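Moving a small round table to a new flat, courier or pallet?

Posted by Chin-lung Shek in Home and Removals

I'm moving from Latolham to Prunitz in November and nearly everything I own fits in a hired van. The one thing left over is a round white side table on a single pedestal. The top doesn't unscrew, or at least I haven't found how. It belonged to my aunt and I'd like to keep it in one piece.

A courier quoted me by size and not by weight, so I'd be paying for a big box of air. A pallet firm will take it for less but wants it wrapped and strapped by me. Has anyone sent something this shape, and did the stem survive?

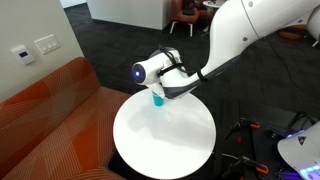 The building has a lift at the new end, but the old flat is up four flights with a tight turn at each landing. I can get it down with a friend. I'm only asking about the road part.

Lenz_and_daughter

Pallet, every time. Stand the table upside down on a folded blanket so the flat top sits on the boards and the stem points up. Cut two squares of thick card with a hole in the middle, slide them down the stem, then pack the gap with rolled towels. Strap over the card and never straight over the foot, as that's where ours cracked.

Look again for a fixing underneath. A lot of these have one big bolt up inside the base, hidden by a felt pad. Peel the pad back with a butter knife. If it comes apart you can forget the pallet and put both bits in the van between the cushions.

Check the cover too. The firm I used paid out up to 100 pounds unless you asked for more, and the form for that was on a separate page.

hillotska

just put it in the van on the passenger seat with the belt round it. did this with a plant stand, fine

tomatoes_again

Depends on the van. Mine had a load limit of 600 kilos and we were close to it with books alone, so weigh up what else is going before you add anything. If you do use a pallet, take photos of every side before it's wrapped and get the driver to sign for it. I had a scratched top and no way of showing it wasn't there before.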